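The Zirnari Hand-Held Gripper: Gallery
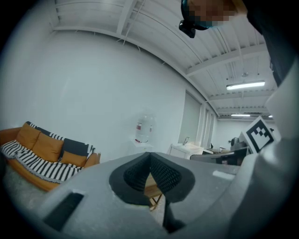

Photo: Marwa Benkirane for Zirnari, May 2020

Welcome, and thank you for stopping by our little gallery! So many of you have written in asking what the Zirnari gripper looks like when it is out of its case and in somebody's hand, and Marwa kindly sent over a view from the tool itself, looking up between the fingertips.

Those two black pads are the part we get the most letters about. They have a fine grip pattern on them, and they slope in toward each other to make the V you see near the middle, with a light wooden leg showing through the gap. The body around them is matte gray plastic with a slightly speckled feel to it – Grigore Tudose, who drew up the housing, would happily talk to you about that finish all afternoon.

We like a homey room for this kind of work, with a sofa, a striped throw and a shaggy rug. The black-and-white marker board over on the right is a familiar sight to anyone who records demonstrations, and if you are new to it, the setup booklet has a nice slow chapter on where to stand yours.

The kit weighs 615 grams with the pads fitted, and it comes with 2 spare sets of pads and a soft case from our friends at Barros. Loans run for two weeks out of the Fernport shop, and Brândușa Preda looks after the bookings there. Do write to her early in the month if you can – she likes to pack each case herself, and the list does fill up!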